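4.2 The bed as a surface

Beds in the Prirville homes were seldom used only for sleeping. By early evening they had become sideboards – soft ones, on which anything round rolled towards the nearest dip.

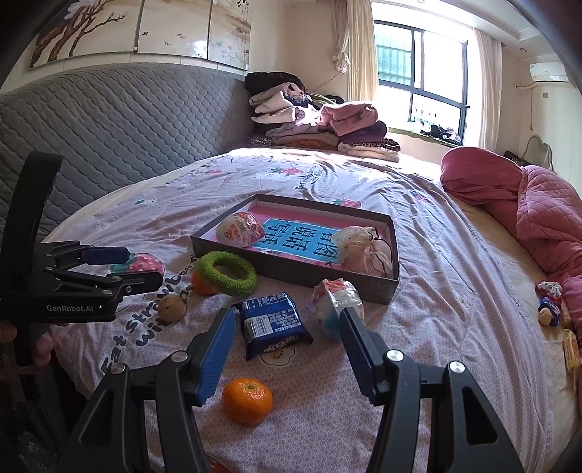 Figure 3. Snacks and small household items on a patterned duvet.

Fruit kept company with wrapped snacks and soft toys, and no order could be found that survived a second visit. The duvet in Figure 3 at least offers advice, beginning "Eat strawberry with". The household had gone for mandarin.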